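Opinion > Household > Textiles
Search articles Search Go
2 min read

Bath towels are sold by weight, and the weight tells the buyer very little. A figure in grams per square meter describes how much cotton is in the cloth on the day it leaves the mill. It does not describe how the cloth absorbs, how long it takes to dry on a bar, or what remains of it after two years of laundering. I think retailers should be required to print a drying time next to the weight, measured under a fixed room condition.

Consider the usual case. A household in Skirville replaces a set of thin towels with a heavy one and hangs the new set in the same small bathroom. The heavy towel holds more water and gives it up slowly. By the next morning it is still damp, so it is washed more often, at a higher temperature, and it wears out sooner. The buyer blames the brand. The fault is in the specification.

Mirta Iturra, who ran the linen service at the Painemal guesthouse, kept records on 1,612 towels in two weights. Of these, 763 were the lighter grade. Her notes show the lighter grade staying in service longer, mainly through lower dryer time. One guesthouse is a small sample, and its water is soft, but the method was sound and cheap enough to repeat.

Manufacturers object that drying time depends on the room. So does the fuel use of a car depend on the road, and we print that anyway. A standard test needs a scale, a rail, a closed room and a clock. The Kolby mill already runs one in-house and does not publish the result.
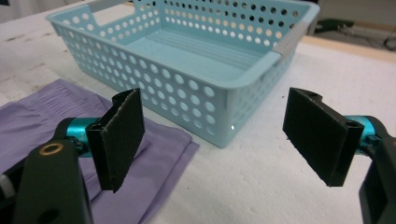

The second objection is cost. A test run on one towel per product line, repeated every 7 months, would add almost nothing to the price of a production run of 1,000. Pollormont sells its heaviest towel at twice the price of its lightest - a margin that could absorb a line of print on the label. Weight can stay there as well. It should no longer be the only number a buyer has to go on.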